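Avram renews The Long Table for a third series, with a new host and longer episodes

Grovmont, March – The Long Table, the studio game show made by Sevellow Productions, will return to Avram for a third series this autumn. The new run has ten episodes, two more than last year, and each will be an hour long instead of 45 minutes. Dario Longo takes over as host.

The show puts four teams of two around one table and gives them a set of everyday objects to move, stack, hide or trade. Teams are knocked out over five rounds until one pair is left to play for the prize. The format has stayed the same since the pilot, but the producers have made several changes for the third series after asking viewers and past contestants what they would like to see.

The biggest of these is the prize. Winning teams in the first two series took home a fixed sum. From this series the money will build up during the episode, starting at 500 pounds and rising with each object a team keeps on the table. Any money not won in one episode will be carried over to the next.

Applications to take part closed at the end of last month. Sevellow received 1,313 forms, and 614 of those pairs were invited to a first audition, held either in person in Grovmont or by video call. The casting team has now chosen 58 pairs to go forward to a practice day at the studio, where they will play two short rounds under recording conditions. The final 40 pairs will be told by letter. 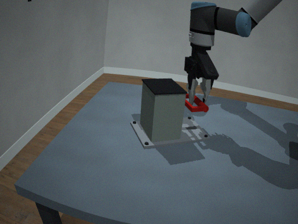 Recording will take place at Ukavex Studios in Grovmont, where the second series was also made. The schedule allows for one episode a day, with contestants called at 9.30am and the audience seated from 2pm. The opening round, Tall Box, has been rewritten. A tall box stands near the middle of the table with a bright red object just behind it, and players on the near side have to work out from their partner's directions how to reach it. Each pair gets two attempts, and the box may not be touched at any time. Rounds two to four are played as before, with small changes to the scoring.

The final round will now be played against the clock. In earlier series the last pair could take as long as they liked, and one final in the second series took so long to record that most of it had to be left out of the programme. Finalists will have four minutes.

Dario Longo said: "I watched both series at home and shouted at the television the whole way through. The games look easy until you have to explain left and right to someone facing you. I'm looking forward to meeting the teams, and I have been told I am not allowed to help them."

Longo has presented the weekend breakfast show on Avram's radio service for six years and was a stand-in host on two of the channel's quiz programmes. This will be his first full series on television.

Avram will also show a one-off celebrity edition – recorded in the same week as the final – over the Christmas period. The line-up will be announced later in the year. All money won in that episode will go to charities chosen by the players.

Free audience tickets for all recordings will be released through the Ukavex Studios box office. Applicants must be 16 or over, and there is a limit of four tickets per booking. The studio has step-free access, and wheelchair spaces can be reserved when booking.

The first two series of The Long Table are available on Avram's catch-up service.

Notes to editors

The Long Table is a Sevellow production for Avram. Series three: ten episodes of 60 minutes.

Interview requests for Dario Longo should be sent to the Sevellow press office, which is open from 9am to 5.30pm. Preview copies of episode one will be sent out two weeks before transmission.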